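Caching, Week 7: When the Cache Lies to You
Handout for Web Application Development, Section 3 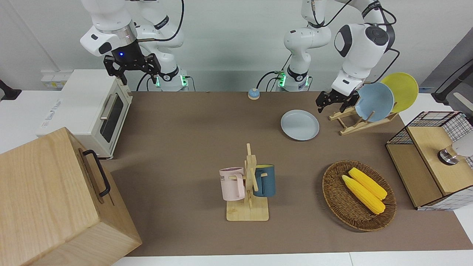

Last week we finished with the data access layer, and several of you asked when we'd get to "making it fast." I get that question every term, and it usually means caching. So we'll do caching. I want you to come to it with some suspicion, though, and most of these notes are about the ways it goes wrong.

What a cache is

A cache is a second copy of something, kept where it's cheaper to reach. The first copy is in the database or on another server, or it's the result of a slow calculation. The second copy is in memory, in a file, or in the user's browser. Once you have two copies they can disagree, and every hard problem in this handout comes from that.

The textbook (chapter on performance) calls caching "transparent to the application." I don't believe it. I have yet to see a cache of any size where the people writing the application didn't need to know it was there.

Three places to put one

Output caching. You keep the finished page and hand it to the next visitor. Very fast. Also the easiest way to show one customer's account page to a different customer. If anything on the page depends on who is logged in, either vary the cache by user (at which point ask yourself how often you'll get a hit) or leave it off.

Data caching. You keep the query results and build the page fresh each time. Slower, much safer. Start here if you have to start somewhere.

Browser caching. You send headers and hope. Once a browser has been told to keep a file for 30 days, you can't reach in and take it back. Change the file name when the file changes.

The usual pattern

Most code you'll meet looks like this:

item = cache.get(key)
if item is null
 item = loadFromDatabase(key)
 cache.put(key, item, lifetime)
return item

Read it again and look for trouble. Suppose the item expires and 34 requests arrive in the same instant. All of them find null. All of them go to the database. The cache was supposed to protect the database, and it has just sent it a crowd. People call this a stampede. A lock around the load helps on one server. On several servers, each with its own memory, you'll still get one load per server, and they may not get the same answer.

Now suppose the item really doesn't exist. The load returns null, we store null, and the next get returns null, so we load again. Every request for a missing item goes to the database forever. Store a marker value for "looked, found nothing" and give it a short lifetime.

Case: the Fidden price list

Fidden was a parts catalog written by Maksym Romaniuk and a small team at Jerkitz. Pages were slow, so they cached the price list with a lifetime of 18 hours. I asked Maksym where the number came from. He said it seemed long enough to matter and short enough that prices would be right by morning.

Sales staff then changed a price on Wednesday afternoon and saw the old one. They changed it again. They restarted the server, which emptied the cache, and the new price showed up. From then on, restarting the server was part of changing a price.

When the team finally profiled the page, the price query turned out to be a minor cost. Most of the time was going to a missing index on the supplier table. They added the index, took out the price cache, and the pages were fine. Keep this case in mind when somebody tells you the fix for a slow page is a cache. Ask what they measured.

Invalidation

You have two choices. Let items expire on a timer, and accept that they're wrong until then. Or remove them when the data changes, and accept that you must find every place the data changes, including the import script and the person with a database console open.

Américo Nogueira's guest lecture made a stronger case for the second option than I would. His team at Lidari routes all writes through one service, so there's one place to put the removal. If your system is like that, good. The Tymoshchuk project you've been using in lab isn't. Go and search it for direct updates to the orders table before you tell me you can invalidate reliably.

For lab

Take the product listing in Tymoshchuk. Time it before you touch anything and write the time down. Add a data cache with a lifetime you can defend in a sentence. Time it again, then edit a product and record how long the listing stays wrong.

If the cache made no useful difference, say so and remove it. That gets full credit.

Reading: the expiration section of the course packet. Skip the vendor benchmarks at the end. They test a cache with a perfect hit rate, and you won't have one.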